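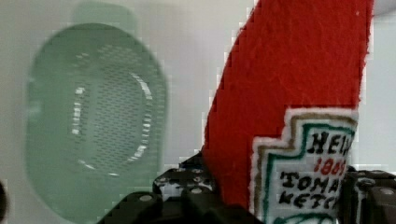 3.2 Label Legibility on Curved Soft Bodies

Soft toys modeled on packaged goods carry over a label designed for a rigid, smooth container. On a plush body the same label has to follow a surface that bulges and gives under light pressure, and the lettering is coarser than print. We looked at how much of the label text survives this transfer in the Marnby set, using the red ketchup bottle as the main case.

The bottle has a narrow neck that widens into a broad body, with a small pale cap on top. Text appears in two places: a white neck band with thin red stripes and the number "57" in a green-outlined oval, and a larger keystone-shaped body label bordered in green. The body label reads "HEINZ", "1869" and "TOMATO KETCHUP", the last set over two lines above a small red tomato with green leaves (Figure 4). Letterforms are slightly irregular. The first letter of "KETCHUP" is open to being read as an H, and we scored it as ambiguous.

Figure 4. Ketchup bottle, label side. 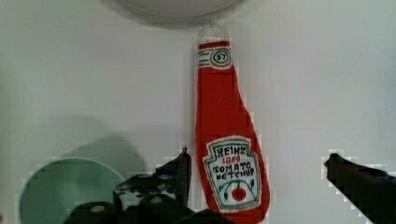 Viewing angle had a larger effect than letter quality. When the body is turned, the label wraps out of sight and its lines are truncated at the right. In one such view only "HEI", "TOMA" and "KETCH" could be transcribed, and the fourth digit of the year was partly hidden. Short lines near the vertical center of a label are therefore safer than long ones, a point also made for printed sleeves in the earlier Illgate report.

Readers were not told the product category before transcription. Partial words were entered as seen and were not completed from context, even where the full word was obvious. Each transcription was scored by 2 coders working separately, and disagreements were settled under the rules in Section 3.1. The fuzzy outline of the fabric was ignored in scoring, as it did not overlap the lettering.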